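Donel Reading Partners: progress report to the Moradi Fund, 14/04/2025

Dear friends at Moradi,

I'm very glad to be writing with good news after what felt like a long winter! Your grant has let us pair 78 adult learners with a reading partner, against the 100 we hope to reach by June, and five of them have already moved up to the evening writing class (they were so proud, and so were we).

Attendance in Istent has been lovely. Plikotlow is slower going, mostly on account of the bus timetable, so we've shifted those sessions an hour earlier and will see how that settles.
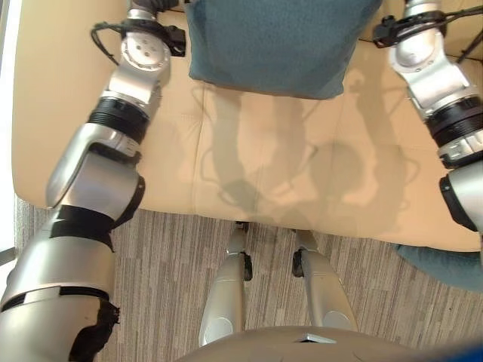
Nasrin Mousavi wrote to us in March that she would like the sessions to run longer, as an hour is gone before she has properly got into her book, and we've heard much the same from several other learners. We'd like to try ninety minutes in both towns after Easter, if you are happy for us to move a little of the printing money across to room hire.

We still need two more partners for Plikotlow.

With warm thanks,
Meirion Wogan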